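**Catholm Enterprise Fund: call for founders, winter intake**

October 16, 2023

Applications are open for the winter intake of the Catholm founders' programme. We are looking for 18 people who run a small firm in or near Catholm and want to take it into a second line of business. You may make things, sell things or provide a service. Firms that have not yet started trading should wait for the spring start-up scheme.

The programme runs on weekday evenings at the Tundwood building, beginning in November. Each founder is paired with a mentor who has already done what they are trying to do, such as a manufacturer who moved into leisure or a shopkeeper who went into property.

## What you get

- A desk at Tundwood for the length of the programme
- One mentor meeting a fortnight
- A grant of up to £479 towards legal or accounting fees
- A place at the closing dinner, where you will speak for a few minutes on how your firm began

## What we ask of you

You must have been trading for at least 3 years and still be the person who makes the main decisions. Turnover is not a test, though we will want to see your latest accounts. You need to attend at least 80 per cent of the evenings. Please check your diary before applying, as places given up after the start cannot be filled.

Every founder also gives something back. This can be work experience for a school leaver, a day's help to a local charity, or a talk at the college. Tell us on the form which you would prefer. If you already support a cause through your business, put that down too and it will count.

Two earlier groups came through this programme under its old names, Ona and Tak. Members of either group may apply again if they have since started a different firm. They should not apply with the same one.

## How to apply

Fill in the form at the Tundwood front desk or ask for it by post. We need:

1. A one-page account of your firm, in your own words
2. A second page on the business you want to move into, what it will cost and where the money will come from
3. Your latest accounts
4. The name of one customer or supplier we may ring

Do not send brochures or press cuttings. We read every form in full and reply to everyone, usually by letter. Shortlisted founders will be asked in for a half-hour talk with two of the mentors. There is no presentation to prepare.

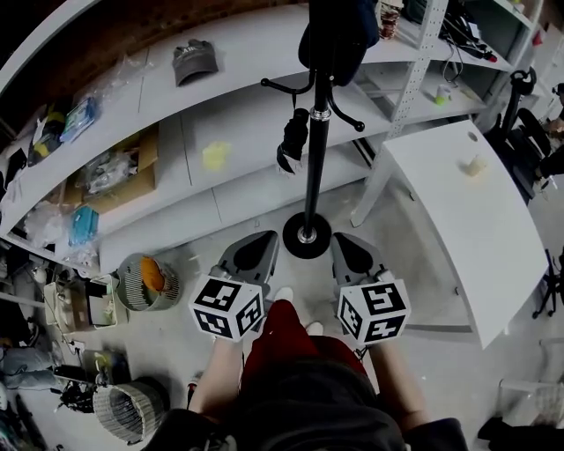

*A pair of hand-held grippers with patterned cubes, one in each hand.*

Parking at Tundwood is free after working hours and the side entrance is step-free. If you need papers in large print, tell the front desk when you collect the form. Travel costs are not covered.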